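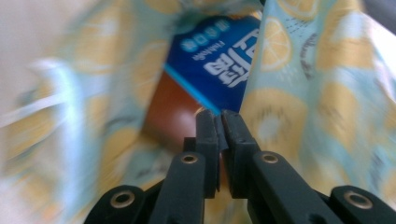 Two weeks with the Jumwood hand gripper

Last updated: February

I've wanted one of these hand-held gripper kits since my friend Serena Caputo brought hers over and spent a whole evening picking up my earrings with it. Mine is the Jumwood, bought from Plisgate for $344, and that's my own money (ouch). You hold it, you squeeze, the fingers close, and later all those grabs can be used to teach a robot arm the same job.

The build is simple and I like it a lot. Matte black plastic arms, brass-colored eyelets, two skinny squared-off fingers that meet flat in the middle. Mine went together in an evening with one leftover screw, which I've put in a drawer and am trying to forget.

My favorite test so far is the lemon cloth! I wrap things up in it, leave a gap, and go in after whatever is poking out. The blue package is the one I keep going back to, because you only need to catch a sliver of it between the fingertips. Cloth is the hard part. It folds in from the sides, and if you come in too wide you pinch a lemon slice along with your package. Going slow helps. I am not good at going slow, and a lot of my clips are streaky on account of it.

The software is called Shirima and it's fine? It sorts your clips and lets you tag the bad ones. The manual suggests 100 grabs of one task before you bother training anything, and 1000 if you're working with fabric. I laughed at that second number and then kept going anyway, so I guess the joke's on my wrist. It does get sore. A softer handle would be the first thing I'd ask for, and a longer cable the second.

Would I buy it again? Yes, if you already have an arm to train or a friend who'll lend you time on one. If you just want to grab stuff around the house, get the cheap kind with a trigger. The spare fingertips come in packs of 2 and I'd order a pack up front, shipping from Plisgate is slow.

Next I want to try it on socks.

Recent posts
Teltstead desk arm: first impressions
How I store too many cables
Shirima update broke my tags (fixed now)
Robot kits I sent back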